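About Zaltari

Zaltari is a housekeeping school. We teach people to wipe, fold, sort and put away, and then we send them off to do it in places where somebody is paying. It isn't glamorous and the brochure we once printed claiming otherwise has been recycled.

We started in June in the back half of a shop in Zalstead that used to sell lampshades. The first course had one sink and a curriculum that fit on an envelope. We now have the whole shop, a second sink and a curriculum that fits in a binder, though the envelope is still the better read.

The beginners' course is called Trudness, after the street where we first held it, and it is mostly tables. People arrive wanting to learn about ovens and stone floors. They get a table with a cloth on it and the sort of things that gather on tables: drink bottles, a snack bag, a sponge, a couple of microfiber towels. The job is to clear it. Almost everyone thinks this will take a minute. Then they have to decide what is trash, what is recycling, what is a tool and what belongs to a guest who will be back for it, and the minute is gone. 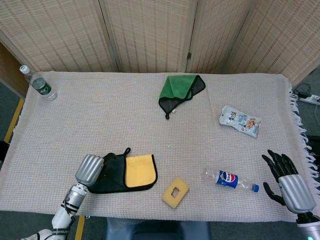
We are particular about tablecloths. A smooth wipe-down surface forgives a lot, and most of the tables our graduates meet will not be smooth. Woven cloth holds on to crumbs. Fringe tangles with anything you drag past it, and if you pull from the wrong side the whole cloth comes along, with everything on it. We teach lifting. You pick a thing up, you look at it, you put it where it goes. A bottle with a little water left in it gets emptied before it goes in the bin, and a snack bag gets checked for snacks.

Then there is folding. Microfiber is folded with the loop where a hand can find it, and a towel is never put away in a ball, however much it wants to be.

The advanced course, Kárason, covers kitchens, linen closets and the space under beds. It runs to 455 pages of notes, of which we would defend about 400. The rest concerns grout.

As of March 5, 2020, 1,147 people have finished one course or the other. They work in hotels, guesthouses, offices and private homes, and a few have gone back to their own homes and become difficult to live with. We accept no responsibility for that.

Classes are small and held in the mornings. You don't need experience or your own sponge. Wear shoes you can kneel in. Visitors are welcome at the shop in Zalstead during class hours, and are asked to take their cups with them when they go.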